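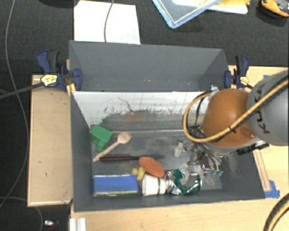 Ticket: Photo session voucher not shown in my account
Event: Pernton Comic Con, November edition
Opened by: Jocelyn Saludo
Status: Waiting for customer

Jocelyn, 27 April 2025
Hello, I bought two weekend passes and one photo session with the voice cast of Tandham. The passes are in my account, but the photo voucher is missing. I paid for everything in one order. I already tried to log out and log in again, and also another browser – same result.

Florante Gatchalian, ticket support
Hello Jocelyn, I can see the payment. The voucher was attached to a second account with your old email address. I have moved it now. Please wait 30 minutes and refresh the page.

Jocelyn
Thank you, I see it now. But the session time is empty – is it normal?

Florante
Yes, the times are not published yet. Could you please confirm which email we should keep?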